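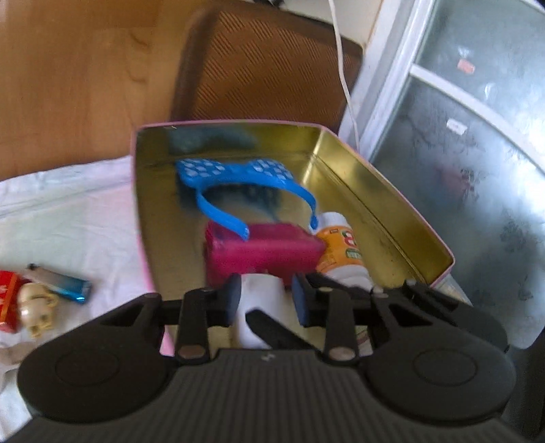 Go before they take the old stand down, Tanner Arsenault wrote under my last post, and don't let them rush you through the locker room, and if the tea hut is open get the bean soup and not the sausage. He had been to Bernen twice and I had never been at all, so I did what he told me, more or less in that order.

For anyone who hasn't followed my slow wander around small soccer grounds over the years, Bernen is a club that has played in the same spot by the river for longer than most people in town have been alive, and it is getting ready to move. The new ground, up on the hill behind the Statetti warehouse, is meant to be ready for next season. The club had an open day at the old one in March, with a tour at noon and another at two, and I got the early bus so I could have a good look around on my own first.

You come at it down a lane between garden walls, and then there's a green gate and a ticket window with a shelf worn to a dip in the middle by, I suppose, a great many elbows. I paid my 4 euros and got a paper ticket with a real perforated stub, which made me happier than it should have. It's in my wallet now.

Our guide was Dragica Kovačević, and she started us off in the Joly Stand. It has 910 seats, all wooden, with the row letters painted on by hand, and the roof is held up by posts thick enough that from row F you lose one penalty area altogether. People who have season tickets behind those posts apparently love them. One man on the tour had sat behind the same one since he was a boy and said he listened to the crowd for the bit he couldn't see. Dragica told him he should ask for the post when the stand comes down, and he said he already had, in writing!

From up there you get the whole place at once — the river on the far side, the low open terrace with grass growing through the steps, and the scoreboard, still the kind with number plates on hooks. A ball goes in the water most weeks. They used to send a boy out in a rowboat, and now they have a long net and a good deal of patience.

The locker rooms were my favorite part, and Tanner was right that you have to dig your heels in a little. The home one is small, with a bench on three sides, a tiled plunge bath that hasn't been filled in years, and a window so high up that the only thing you can see through it is sky. The visitors' room is smaller again, and has the boiler in it. Dragica wouldn't say whether that was on purpose. She did say that Oteo, the neighbors and old rivals, once changed on their bus in protest and then lost by 8 goals, and that the people of Oteo tell this differently.

There was a display in the corridor, too, mostly team photographs and a few shirts, and I'd have liked twice as long with it. The 1972 cup run gets a whole wall, or anyway the year is written as '72 everywhere you look, on pennants and plates and a rather wonderful knitted scarf with the 7 facing the wrong way. I asked how much of it would go up the hill. Most of it, I was told, though the new building has more glass than wall and they are still working out where to hang things.

Then we walked up to see the new place, which took a while because the lane is steep and a few of us like to stop and chat. I wanted to dislike it and couldn't quite manage. The field is level, for one thing (the old one drops toward the river, and home teams have been choosing ends accordingly forever). The seats are close in and there will be a proper section for wheelchairs with a clear view. The changing rooms for the women's team are the same size as the men's, and at the old ground the women have been making do with the referee's room. What I missed was the water, and the noise that low roof must make when it's full.

The tea hut was open when we got back down. I had the soup and it was very good, with a heel of bread, eaten standing up at the rail. The last home game at the old ground is in the spring, and I've asked Dragica to put me down for a seat in row F.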